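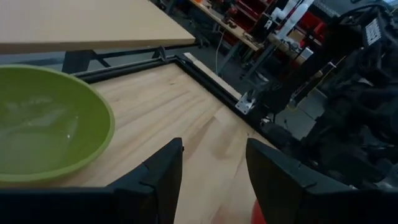

Open day at the Sandham workshop

Runatgate is half an hour out of town by bus, and the stop is right outside the gate. The college holds its open day once a year, and I went mainly for the robotics club, which has the Sandham building to itself in the evenings.

The students have set themselves one job for the year, a bowl exercise they call Backlund after the road the first members lived on. The arm has to pick up a bowl from the table and put it down somewhere else without knocking it. There are 14 students in the club and they take turns at the controls, in pairs. One drives, the other writes down what went wrong.

A girl in her second year told me they had logged 1,000 tries since August, and they want 3,000 before the Sodine contest. Bowls are harder than boxes, she said. The sides curve away, and if the fingers come in too low they push the thing along the table.

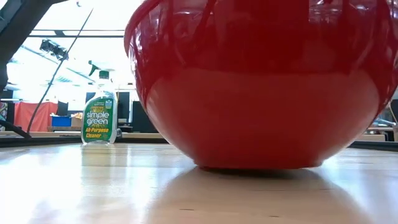

Shiny bowls give them the most trouble, as the cameras pick up the lights and windows in the surface. They have talked about buying matt ones. One of the boys was against it – the contest rules don't say what sort of bowl you get.

Visitors could have a go in the afternoon. I waited a good while and managed to nudge my bowl sideways twice before my turn was up. Tea was in the main hall, 50p a cup. Parking is tight, so take the 104 bus if you can.

Filed under: Days out > Schools and colleges

Comments (3)

pennyb: Is it suitable for under tens? Mine is mad on robots.

gorsehill: Ours went and loved it. Long queue for the arm though.

tramfan2: The 104 doesn't run after six, worth knowing.

Contact us | © Local Visits | Back to top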